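Leokadia Grabowska startet im November zum neunten Mal bei einer Wüstenrallye, wieder auf dem Motorrad und wieder für das Team Adero. Im Vorjahr wurde sie 16. der Gesamtwertung. »Mit dem Platz kann ich leben, mit der zweiten Woche nicht«, sagt sie. Damals verlor sie auf einer einzigen Etappe 80 Minuten, nachdem sie einen Wegpunkt verfehlt hatte.

Die Vorbereitung läuft seit dem Frühjahr. Fast 2.000 Kilometer ist sie in Sand und Geröll gefahren, dazu kommen Abende mit dem Roadbook. Angeleitet wird sie dabei von Wiesława Sobczak, früher selbst Fahrerin. »Leokadia ist schnell genug«, sagt Sobczak. »Sie muss früher vom Gas, wenn sie unsicher ist.«

Am Fahrwerk wurde wenig geändert, nur die Gabel ist etwas weicher abgestimmt.

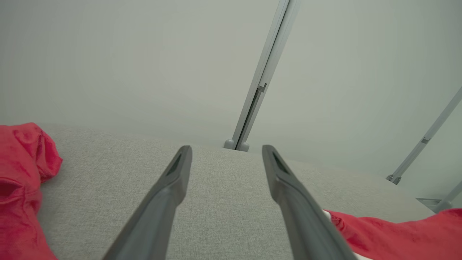 Was ist das Ziel für dieses Jahr?

»Unter die ersten zehn, und auf keiner Etappe einen Wegpunkt auslassen.«

Den nächsten Test fährt sie beim Rennen in Godo.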